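4.2 Preparing the Fabric Before Steaming

Use the Studari garment steamer only on a stable, heat-resistant surface. Fill the tank to the 340 ml line before connecting the power cord.

1. Read the care label. Do not steam items marked "Do not iron."

2. Lay the item out and smooth it by hand, working from the middle toward the edges. Gray or dark fabric that is bunched into folds should be opened fully before steam is applied.
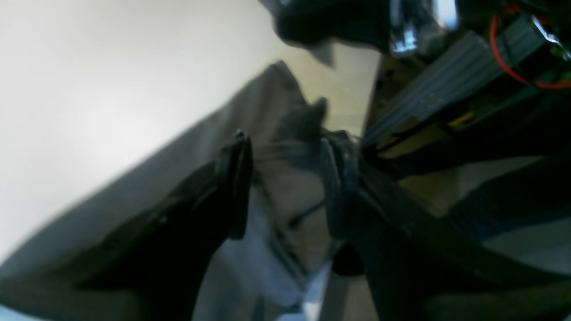

3. Set the dial to Low and wait for the indicator light to turn green.

4. Hold the steam head level and move it slowly along the fabric.

CAUTION: Steam can cause burns. Keep hands clear of the steam head.

NOTE: Descale the tank after every 54 fillings. See Section 6.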